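Why Is Every Snack in Its Own Wrapper?

Open a bag of mixed snacks and you will often find that each piece has a wrapper of its own. It takes a lot of packaging to do this, so what is it for?

Keeping air out

Food starts to change once air gets to it. A crisp biscuit takes in moisture from the air and goes soft. A soft pastry loses moisture and goes hard. A sealed wrapper slows both of these down. If ten biscuits share one packet, they all begin to go stale on the day the packet is opened. If each has its own wrapper, only the one you open is affected.

How the ends are closed

Look at the short ends of a snack packet. Many have a flat strip with small ridges, called a crimp. At the Kelletti bakery in Carinberg, a machine folds a long sheet of film into a tube around the food. Two hot metal jaws then squeeze the tube shut between one snack and the next, and a blade cuts them apart. The machine can wrap 600 snacks in the time it takes to eat lunch.

What the barcode does

The black and white stripes stand for a number. A scanner at the shop shines light on them and reads the pattern — dark stripes soak up light and white gaps bounce it back. The shop's computer uses the number to find the name and price.

What happens to the wrapper

Most snack wrappers are thin plastic film, sometimes with a very thin layer of metal. They are light, so they blow away easily and can end up in creeks. Many home recycling bins do not take them. Check your council's list, and keep a bag for empty wrappers when you have snacks at the park. 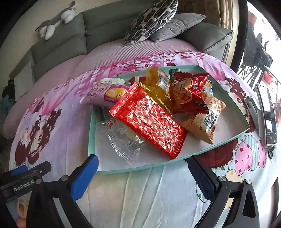

Issue 2
Colourful wrappers, one for each snack, in a tray with a mint-green rim.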